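Gripper Comparison Working Group
Minutes, August meeting

Place: Fokville, upstairs meeting room, with the Drillelen bench connected by video
Start: 2:00 p.m.
Notes kept by: controls group

1. Minutes of the July meeting

Approved with one correction. Item 4 gave the trial count for the Ostrowski hand as 27. The count was 18. The table in the shared folder has been changed to match.

2. Open actions from July

Camera mount for the Drillelen bench: delivered, not yet fitted. The bolt pattern on the adapter plate does not match the table rail. A new plate is being cut at Fokville.

Contact settings in the simulator: done. The friction value for the tabletop is now kept in the shared settings file and no longer in each person's copy. Anyone who ran trials before the change should check which value they used.

Naming of trial folders: still open. Fokville and Drillelen use different orders for gripper, object and pose. The Fokville order was agreed at this meeting. Drillelen will rename its old folders before the next meeting.

3. Parallel gripper, baseline runs

The parallel gripper has now been through the full object set in simulation. It did well on boxes and on anything with two flat sides it could reach. It did poorly on flat objects lying on the table, where the fingers had to come down very close to the surface before closing. In 14 runs the planner refused the pose before the arm moved, on the ground that the fingertips would go through the table.

There was some discussion of whether a refused pose should be scored as a failed grasp. Drillelen said yes, because the object was not picked up. The controls group said no, because the hand was never tested. It was agreed to record refusals in a separate column and leave them out of the success rate. The July results will be worked out again on that basis.

4. Two-finger articulated hand (Ostrowski design)

The Ostrowski hand was modeled on the Franka arm in the simulator, using the standard tabletop layout with the bowl and plate in place. The dishes are there to limit the approach directions, and the layout was not changed from the baseline runs. Flat objects were tried first.

The hand can get its fingers around a thin object without the wrist coming down as far as it does with the parallel gripper. The trouble is in the last part of the approach. The two fingers do not always arrive at the same height, and when one touches the table first the controller reads the contact as a closed grasp and stops.

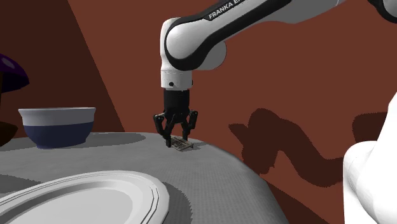
The controls group proposed two changes. The first is to ignore contact between a fingertip and the table until both fingers have reported a position. The second is to slow the closing speed over the last part of the travel. It was agreed to try the first change alone, so that the effect of each can be told apart — trying both at once was what made the spring results hard to use.

Drillelen asked if the collision shapes for the finger joints were the full ones or the simplified ones. They are the simplified ones. The full shapes made each run much slower and gave trouble with the joints catching on each other. Drillelen would like a small batch run with the full shapes anyway, to see how far the results move. Agreed, on flat objects only.

The question of finger pads was raised and put off. The printed pads for the physical hand are not ready, and there is no point in modeling a pad that may change.

5. Controllers

The Sernum controller and the in-house controller were both run with the parallel gripper. Sernum gave smoother motion near the table. The in-house controller was easier to log from, and its force readings came through with no gaps. Sernum dropped readings in 2 runs. Both of those runs had logging set to the highest rate, and it is not known if that was the cause.

It was agreed to stay with the in-house controller for the hand comparison and return to Sernum when the physical bench is ready. Fokville will ask the supplier about the dropped readings and send the log files along.

6. Cameras

Short item. The simulated view currently used for checking grasps is a single fixed one. Several people said they had trouble judging finger contact from it, mostly when the hand's own shadow falls across the object. A second view, low and level with the tabletop, will be added. It is for review only and will not be fed to the planner.

The real cameras at Drillelen wait on the adapter plate (see item 2).

7. Lab time

Drillelen loses its bench for the last part of the month while the floor is resealed. Physical trials with the parallel gripper should be finished before then. If they are not, they move to Fokville, and the arm there will need to be calibrated again. Fokville asked for notice before anything is shipped — last time the crate sat at the loading dock over a weekend.

8. Other business

The read-only link to the results table has expired. A new one will be sent.

Request from Drillelen for shorter meetings. Reports on open actions will be written up and sent out ahead of time, and only the ones with a problem will be discussed.

Actions

Fokville: cut new adapter plate and send to Drillelen.
Fokville: contact Sernum supplier about dropped readings, with logs.
Drillelen: rename old trial folders to the agreed order.
Drillelen: finish physical trials with parallel gripper before the floor work.
Controls group: change the contact rule for the Ostrowski hand and rerun flat objects.
Controls group: small batch with full collision shapes, flat objects only.
Controls group: add low camera view for review.
Controls group: add refusal column and rework July success rates.
Controls group: send new link to the results table.

Next meeting: September, 2:00 p.m., same room. Drillelen to chair.

Meeting closed at 3:27 p.m.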